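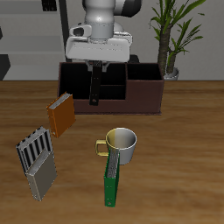
Divided organizer box in dark brown wood, open at the top.

Visit to the Hetthorpe Seed Library Open Day
Report to members of the Flinham Garden Society

Members of the Society attended the fall open day of the Hetthorpe Seed Library on a Tuesday in November. The library had extended its hours for the occasion, and our group was received at 10 a.m. by Houda Badawi, the head of collections. By closing time the front desk had signed in 224 visitors, the highest attendance the library has recorded for an open day.

The library occupies the former grain exchange on the north side of the town. The ground floor is given over to the reading room and the lending counter, the upper floor to offices and the testing room. The cold store is in the basement and is reached by a single staircase, so tours were limited to small parties and there was some waiting. Members who plan to attend next year are advised to go down early in the day.

Ms. Badawi opened with a short talk on the history of the collection. It began as the private holding of a local grower who kept field beans, peas and brassicas, and it passed to the town on his retirement. It now stands at 3,573 named varieties, most of them vegetables, with a growing section of cut flowers. Each variety is held in two places: a long-term sample in the cold store, which is not lent, and a working sample upstairs, from which borrowers are supplied. Borrowers are asked to return seed from their own crop at the end of the season.

The rate of return was discussed at some length. Lettuce and tomato come back reliably. Carrot and parsnip do not, as both need a second year in the ground before they set seed, and many borrowers dig the roots for the kitchen before then. The library has responded by lending these crops only to growers who have already completed one full season with an easier plant. Several of our members thought this rule strict. Ms. Badawi replied that losses had fallen after it was introduced and that it would remain in place.

The second part of the morning was spent in the testing room with Ashraf Erraji, the seed technician. Samples due for review are tested in lots of 100 seeds, laid out on damp paper and kept at a steady temperature. Mr. Erraji explained that a lot is counted twice, once early for vigor and again at the end of the test period. A falling result sends the variety back to the field for a fresh crop. He also demonstrated hand cleaning with nested screens, and members were invited to try it with a tray of onion seed – a slower task than most had expected.

Our Society has a particular interest in the Pimska bean, a climbing variety with flat green pods that was once grown widely on allotments in the Flinham area. The library holds three separate lines of it, which differ in pod length and in time to maturity. Mr. Erraji considers the earliest line the most suitable for our members, whose plots lie in a frost pocket. We have been offered a small quantity for trial, on the usual terms, and the Society has accepted.

Lunch was served in the reading room. The soup was made from last year's surplus peas and was well received. The afternoon talk introduced the Samir project, under which the library's handwritten growing notes are being copied and indexed. Some of the notes give sowing dates and weather for the same garden over many seasons. Work is complete as far as the letter L. Readers who can make out older handwriting are invited to contact the library directly.

Two practical points should be recorded. Parking at the grain exchange is restricted on market days – the lot behind the chapel may be used instead. The basement is kept cold, and visitors should bring a coat.

The Society thanks Ms. Badawi and Mr. Erraji for their time. Members wishing to take part in the Pimska trial should give their names to the secretary before the seed order is closed. Each grower will receive a record sheet with the seed, to be returned with the saved crop.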